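Closing the gap between two panels

I put off lining up my closet panels for almost 7 months, so don't feel bad if yours have been leaning on a wall too! Mine are plain flat boards from Lolis, and once I got going the whole job fit into one afternoon.

Wipe both long edges first. Lay the boards side by side on an old blanket, push them together by hand, then sight down the seam from one end. See a wide spot? Pull them apart and run a sanding block along the edge (I use 200 grit) — light strokes, full length, no digging in. Push together and look again. I had to do this more often than I'd like to admit.
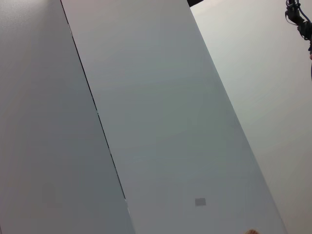 Should I fill the seam before painting?
Leave it open if the boards ever need to come apart. Otherwise a thin bead of paintable caulk does it, smoothed with a damp finger.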